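Search this site Go

Filed under: Opinion / Automation / Shop Standards

Write the Rule Before the Robot Learns the Job

I've spent a good part of this year reading other people's rules for robots that handle server gear, and I have opinions! Most of these rulebooks start in the wrong place. They open with speed limits and emergency stops (fine, we need those), and then somewhere on page 50 there's one thin paragraph on what counts as doing the job right. The arm has to touch a panel full of equipment somebody depends on, and the guidance boils down to "insert correctly." Come on.

The draft we've been arguing over at Rudilley has 9 clauses, and I'd happily throw out half of them to keep clause four. Clause four says every task gets a written finish line before anyone trains or tunes anything. Which part, which slot, how far in, what the arm does with itself afterward. It sounds so dull. But I've sat through reviews where two smart people watched the same run and one called it a pass and the other called it a fail, and they were both right by their own idea of the task.

My other hobby horse is simulation. The folks at Provach like to say they did 600 runs in simulation before going near hardware, and good for them — I mean that. A simulated rack is cheap and it never sends you a repair bill. What bugs me is when the number turns up alone. Were all 600 from one starting position? Did the rack ever move? Was the viewpoint always the same? A big number from one tidy setup tells me very little, and I'd take 60 runs with the table nudged and the lighting changed over a giant pile of identical ones. So my proposed rule is that the count never gets published without a plain list of what varied, plus pictures from the runs, so a reader can check the list against something.

And please, keep the failures. Almost 50 of the logs I looked at for the Vernska write-up had nothing in them but clean passes. I don't know a single machine that behaves that way, and I own a very nice toaster.

Here's the sort of thing I'd want stapled to a report, all three of them simulated: the arm, the open-frame rack on its table, and the black panel it's working near. 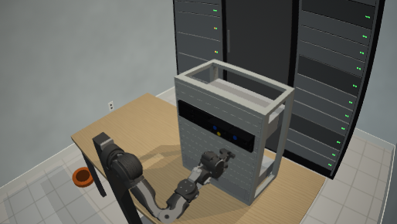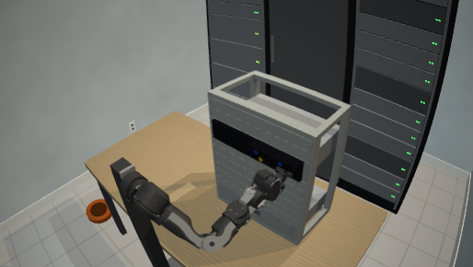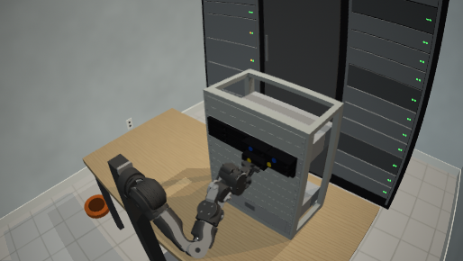

What I'd Ask For Next

Nothing fancy. I'd like the Oshima checklist, which I mostly love, to move its "define success" box from the end to the very top. I'd like reviewers to be allowed to send a report back when the finish line is missing, with no hard feelings. And I'd like whoever writes the next draft to read it out loud to a person who has never touched a robot — if that person can't tell you what a good run looks like, the rule needs another pass. Mine probably does too, and I'll be back at it in July.

Contact | Copyright, all rights reserved | Back to top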